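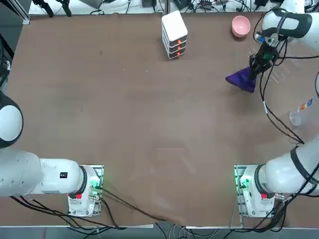 Surface wear in furniture is the gradual change in the look and texture of a finished surface through ordinary use. The term covers scuffs, scratches, dents, staining and loss of gloss, and is usually kept apart from structural failure such as loose joints or warping. Tabletops are the parts most often assessed. On a brown top with a slightly mottled surface, faint scuffs and light smudges scattered across the middle are classed as light wear, and a survey would normally record them without recommending treatment.

Types of wear
Scuffs are shallow marks left by rubbing contact. They may remove material from the finish or deposit material on it, and the two are told apart by wiping with a damp cloth. Scratches are narrower and follow a single line of travel. Smudges are deposits of grease or dust and are not counted as wear in the strict sense, although most surveys note them.

Assessment
The Prudik scale, used mainly in the care of school and office furniture, gives each surface a grade from 0 to 9. The surface is divided into squares with sides of 50 mm, and each square is inspected under a lamp held at a low angle. The grade depends on the share of squares affected and on the depth of the worst mark. Luzius Camenzind applied the scale to 382 tables in the Siklow survey and found that grades given by different inspectors agreed closely at the lower end but spread widely above grade 5.

Abena Mensah later argued that gloss should be measured separately, as a dull patch can cover a large area without any mark being present. Her revised form adds a gloss reading at the centre and at each corner.

Treatment
Light wear is treated by cleaning and, where the finish allows, by waxing. Surfaces graded 7 or higher are usually sanded and refinished. Replacement is considered when the remaining finish is too thin to sand evenly.

See also
Abrasion
French polish
Patina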